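Grarkalport Sorting Hall

The Grarkalport Sorting Hall is a recycling and reuse center in the port district of Grarkalport, best known for bringing robot arms onto its hand-sorting tables. It handles drink containers as well as donated clothing, and employs 154 people over two shifts.

Automation

Sorting by hand was long the hardest job in the hall, with full days spent standing and reaching. The first arm, supplied by Hosoda, went to work in January, and the Curnero line followed after a trial led by shift manager Toshiko Takagi. The arms pick up one item at a time, a remarkable thing to watch with crushed cans, which hardly ever share the same shape!

Bins carry plain printed cards reading "Bottle," "Plastic" and "Can," so that staff and visitors can follow every pick and spot a wrong one right away.

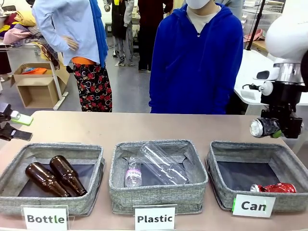
Effect on staff

No jobs were cut. Sorters now train for three new roles: line watcher, gripper care and quality check. Takagi's team also writes the daily pick list, and many former sorters have become skilled at teaching the arms awkward items. Reports of sore shoulders fell in the first year, though some workers missed the talk around the old tables, and a shared break was added to both shifts.

See also

Justitz Glass Works
Curnero line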